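Orumby Sim Cell FAQ: the tabletop press fault

What went wrong in the February runs?
The arm kept pushing after its fingertips met the table! In 23 of 575 simulated picks, the contact limit never tripped. Forough Karimi spotted it in the force logs, and we were thrilled to have it pinned down so early.
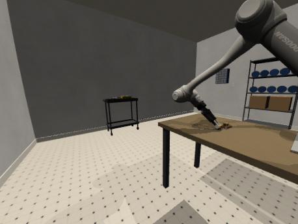 Gripper down at the tabletop in the Orumby simulation.

Is it fixed?
Mostly, yes! Xiomara Szabo found that our table height was set 6 mm too low in the planner. Version 2 corrects that and adds a hard stop on downward force.

Can I run the old version on a real arm?
Please don't. Update first, then repeat the slow descent test with everyone outside the fence. If the stop doesn't trip, send us your log. We love reading them!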